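Small workshop tips, part 37: things that must not slip

Written by Naledi Tshabalala, 27 January 2018

Many readers wrote to me after the last page about clamps, and most of the letters had the same question. How do you hold a small piece without making marks on it? I collected my answers on this page. They are for a small home workshop like mine, where the bench is also used for fixing shoes and kitchen drawers.

Soft jaws for the vise

Cut two pieces of thick leather from an old belt and glue them on thin wood strips. Place the strips in the vise with the leather side to the work. I use these for brass screws, for door handles and for everything that is painted. My first pair lasted until March of the next year, and then the leather became hard and shiny. When this happens, rub it with sandpaper, number 80 or 100, and it will hold again for some months.

If you have no leather, a piece of bicycle inner tube is also good. It smells a little. Do not leave it closed in the vise for many weeks, it can leave a black line on light wood.

Smooth or rough?

A rough surface holds better, but it also leaves its pattern on what you hold. For steel pipe I do not care and I take the roughest pliers. For soft wood, plastic and aluminum I put something between. A diamond pattern is a good middle way because it holds in more than one direction, while straight lines across the jaw let the piece move to the side.
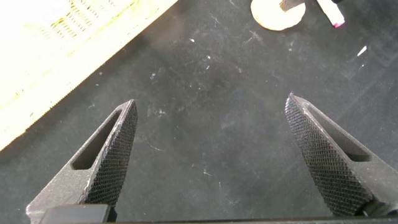
Fine diamond pattern on the inner sides, matte black on the rest.

Clean the pattern often. Glue, wax and sawdust fill the small valleys and after this the surface is the same as a smooth one. I use an old toothbrush with a little dish soap, then I dry it well. A wire brush is faster for steel jaws, but please not on rubber or plastic.

Glue under the bench top

My bench top is from an old Hidar table and the edge strip came loose two times. The second time I cleaned away all the old glue with a scraper, which took me a whole evening, and it has stayed since then. New glue on old glue does not hold. For clamping a long edge you can use painter's tape, one strip for each hand width, pulled strongly over the edge.

Screws that turn and turn

When the hole in the wood is too big, put in two or three toothpicks with wood glue, break them at the surface and wait until the next day. A reader from Nolon writes that she uses matches without the heads. I tried it, it is the same.

Drawers that stick

Rub a candle on the runners. Soap works also, but in a wet kitchen it becomes sticky. First look if a screw head is standing out, in my house it was this in most cases.

Sandpaper storage

Keep the sheets flat under a board, not rolled. I write the number on the back in big letters with a marker, as the printed number is always on the part which I tear off first.

Next page: sharpening kitchen scissors.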